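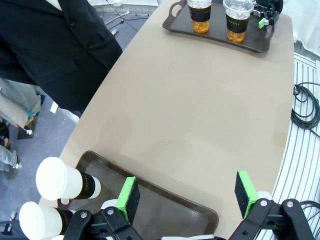 Does the Trakix two-arm beverage kit need its own network connection to run a cup-handling routine?

The kit stores its routines on the supplied controller and runs them without a network. A connection is required only for software updates and for remote support from the supplier.

Posted in: Service Automation, Nillent Community Help
July 2025

Replacing finger pads on the Trakix kit, and whether the service plan is worthwhile

Our institution is evaluating the Trakix two-arm kit for a staffed refreshment counter. The intended work is limited to moving lidded cups, both paper and clear plastic, between a preparation table and serving trays. The quotation we received includes 2 sets of foam finger pads and an optional service plan. We would be grateful for guidance on two matters. First, how often should the pads be replaced under regular use? Second, does the service plan cover the pads, or only the arms and the controller? The quotation is silent on the second point, and our purchasing office will not proceed without a clear statement.
Posted by: Zullbridge Facilities Office

The manual gives 1000 grasps as the inspection interval for the foam pads. Please note that this is an interval for inspection — it does not mean that the pads must be discarded at that point. In our operation, a set has generally remained in service through 5 inspections. We replace a set when the gripping surface has become smooth or when the foam no longer returns to its shape after being pressed by hand.

Cup sleeves deserve attention during your evaluation. A sleeve that fits poorly can slide while the cup is being lifted, and this is easily mistaken for pad wear. We recommend testing with the exact cups, lids and sleeves you intend to purchase, filled to the normal serving level. Pads should be wiped with a damp cloth at the end of each shift. Solvent cleaners are not permitted under the warranty terms.

With regard to the service plan, our agreement lists pads as consumables and excludes them. The arms, the gripper linkages and the controller are covered. Terms may have changed after we signed last November, and you should request the current schedule in writing.
Posted by: Negash Catering Services

We had the plan for 6 months and did not renew. Response was acceptable but we only called once, for a loose cable. Buy extra pads.
Posted by: counter_ops

In addition to the above, the supplier will amend a quotation on request so that consumables appear as a separate line. Our purchasing office required this and received the revised document without difficulty. Ask also for the pad part number, which was missing from our first copy.
Posted by: Nillent Equipment Desk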